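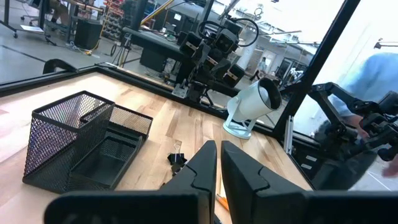
Speaker notes – Small Items on Shared Worktops
Parviz Hassanpour, Skendum facilities day, 4/30/25

Slide 1. Introduce the topic. Scope is the desktop only: pens, clips, small lamps, organizers. Drawers and cabinets are covered in the Trarkley session.

Slide 2. Survey basis. 868 worktops at the Sastari offices, checked in January. Worktops with a fixed home for writing tools took 7 minutes to clear at end of day. Those without took 13. Pause for questions on method.

Slide 3. Organizer type. Wire mesh is preferred for shared desks. Dust falls through and contents are visible from the side. A tall cup holds pencils upright – the low tray takes flat stock and clips. Keep the two apart. Clips dropped in a pen cup go to the bottom and stay there.

Slide 4. Binder clips. Store with the handles folded flat. A raised handle catches on paper and sleeves.

Slide 5. Lamps. Place toward a corner, base fully on the surface, head turned away from the seated user. Check glare where the worktop has clear panels. Route the cord before placing anything else.

Slide 6. Clearing order. Loose pencils first, then clips, then paper. Wipe light wood along the grain. Lift the organizer, do not slide it.

Slide 7. Handout is on page 17 of the Mazandarani folder. Take questions, then hand over to the storage session.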